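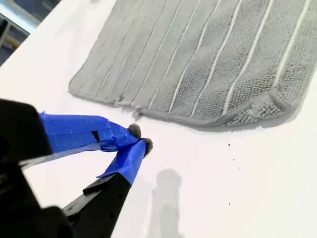

The Ernwood cell is a one-arm robotic workstation for handling household textiles, chiefly bath mats, towels and small rugs. It consists of a white-topped table, a single arm with a two-finger gripper, and overhead lights that are left alone once they have been set. The cell is named for the workshop in which it was first assembled, an honor the workshop did not seek. It is known among its operators less for what the arm can do than for the amount of blue tape needed to keep it doing so.

Background

The cell was laid out by Morken, a small maker of test fixtures, for trials in picking up and turning soft goods. Rigid parts had been handled on the same table for years without much trouble. Cloth proved less obliging. A towel has no reliable edge, a rug has a different one on each side, and a ribbed bath mat has an edge that comes apart if it is pinched badly enough times. Most of the cell's maintenance routine grew out of this last discovery.

The early setup notes, kept in a binder marked Pornuma after the project that paid for them, run to 17 pages, of which four concern the robot. The remainder concern tape.

Gripper

The gripper has a black housing and two parallel fingers carried on black plastic brackets. Small gray pads, rounded and fuzzy, sit at the tips and make the contact with the cloth. The fingers are wrapped in blue painter's tape, applied by hand, and the wrinkles in it vary with the patience of whoever did the wrapping.

The tape has two official purposes. It covers corners and screw heads that would otherwise snag loops of pile, and it holds the rear of each pad against its finger. It was introduced as a temporary measure pending the arrival of molded sleeves. The sleeves, ordered under part number 2296, came in one size too small and are now used to keep the binder from sliding off its shelf.

Pad replacement

Pads are treated as consumables. A pad is due for replacement when its face has gone shiny, when it leans to one side, or when it has collected so much lint that it is hard to say where pad ends and mat begins. They are always changed as a pair. A new pad opposite an old one closes off center and tends to roll the fabric sideways, a fault that was blamed on the software for most of one December.

The procedure is short. The arm is moved to its service position and power to the gripper is cut at the switch, which is behind the table and awkward to reach. The old tape is slit along the back of the finger and peeled toward the tip. Adhesive left on the finger is wiped off with alcohol and allowed to dry. The new pad is pressed on and held for a slow count of 20, after which fresh tape is wound from the bracket forward, overlapping by half its width, and stopped short of the pad face. Tape that creeps onto the face will slide over cloth beautifully and pick up nothing.

The wrap must also leave the bracket holes clear, as these take the alignment pin. Operators who forget this find out at the next step.

Alignment

After any pad change the fingers are checked with a pin and a strip of card. The gripper is closed on the card, which should resist a light pull evenly from both sides. If it pivots, one pad is proud of the other and the tape comes off again. Bassi, the supplier of the cell's first spare brackets, recommended a feeler gauge for the job. The gauge was bought and is in excellent condition.

Height is set next. The arm is lowered by small steps until the pads just graze the tabletop, and the reading is stored as zero. Because the pads are soft, two people can perform this step with great care and get two different zeros. The cell's rule is that the person who changed the pads sets the height, and that any argument is taken outside.

The last check is an approach to a hem. The gripper comes in low with its fingers a little apart, stops short of the cloth, and is looked at from the side before it is allowed to continue. A mat with a ragged edge is preferred for this, on the grounds that loose fibers show up a poor approach sooner than a tidy hem would. New mats are kept back for trials in which somebody may be watching.

Table and lighting

The white top was chosen to give strong contrast with dark cloth. It gives equally strong contrast with crumbs, lint and pen marks, and specks on the surface have now and then been picked as targets by the edge-finding program. The table is wiped at the beginning of each shift and again whenever the arm makes a confident grab at nothing.

Shadows are the other persistent nuisance. With diffuse light from overhead, the gripper casts a soft shape on the table beside the work, and a lifted corner of cloth darkens the surface under it. Moving the lights merely moves the problem. The accepted fix is to record a fresh background at 7 a.m., with the blinds down, and to leave the blinds down — a condition the plants on the windowsill have not survived.

Common faults

Loops caught on the finger are generally a sign of lifting tape. They should be cut free with scissors. Reversing the arm to pull them loose has been tried, and accounts for a good part of the mat budget.

A double pick, in which the pads take hold of the cloth and also of the hem behind it, usually means the height is set too low. A missed pick means it is too high, or that the pads are worn, or that the mat has curled at one corner since it was laid down. Curled mats are flattened by hand.

Error 1961, reported by the controller as a grip timeout, has no entry in the manual. It clears when the gripper is opened and closed twice. The binder records this under "Repairs."

Logging

Each pad change is entered on a sheet clipped to the table leg, with the operator's initials, the new height reading and the number of tape turns on each finger. The sheet has a column for remarks. The most frequent remark is "out of blue."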